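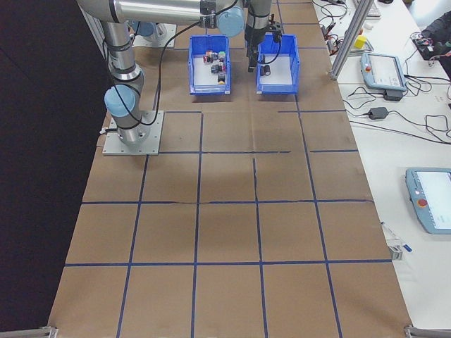
Bostumgate Sorting Lab Gets Its Money for the New Year

12/13/18

The small-parts sorting lab at Bostumgate will head into the new year with a full equipment budget, the first one it has had that wasn't pieced together from leftovers. The plan was approved this month after going back for changes twice, and the people who work at the benches could hardly be happier.

Leopoldo Cisneros, who runs the lab and wrote most of the request, said the approved version is better than the one he first turned in back in July.

"The July list was a wish list," he said. "I had arms on it and almost nothing else. Then we sat down and went through what we really use up in a week, and it was grippers, cables, bins and tape. So that's what we asked for first."

The final request ran to 84 lines. Some of the big ones will be familiar to anybody who has set up a shop like this: a service plan for the arms, spare two-fingered grippers, a second set of power adapters, and a stand to get the teach pendants up off the side table. Others are wonderfully plain. There is a line for brown paper by the roll and another for blue tape, and Cisneros fought for both of them. The work tables get covered with paper and marked off in a grid so the staff can say exactly where a part should start, and when the paper wears out, the whole grid has to be laid down again.

"It used to come out of my desk drawer," he said. "I'm thrilled to have a tape budget. You can print that."

Quotes on the larger items came from two suppliers, Nekine and Somberg. Nekine was lower on the grippers and will get that order. Somberg will handle the service plan, mostly on the strength of its promise to send a loaner when an arm has to go out for repair. The lab lost a good part of the summer to one repair and would like very much not to do that again. Contreras, the local shop that built the table frames, is on the list for more corner brackets and a new set of uprights.

One thing that didn't make it is another arm. The lab asked for one in the first draft and took it out in the second, a choice that surprised a few people upstairs. Cisneros said the math was pretty simple once training time was added in. Each new operator gets 50 hours at the bench before working alone, and there are only so many hours to go around. He would rather see the present tables busy all day, and he plans to bring the question up again next year with better records behind it.

Those records are part of the plan too. Starting in January, every bench will keep a running log of picks, stops and worn-out parts, with a review after the first 100 shifts. It's a paper log for now — a software package was priced and put off.

There's plenty to look forward to in the meantime. The staff has put together 358 small items for sorting work, from colored blocks to little black cylinders that are a real test for any gripper, and the new fingers should let them try pieces they have been setting aside. The first gripper order goes out before the holiday break. Bins come after that, and the pendant stand whenever Contreras can fit it in.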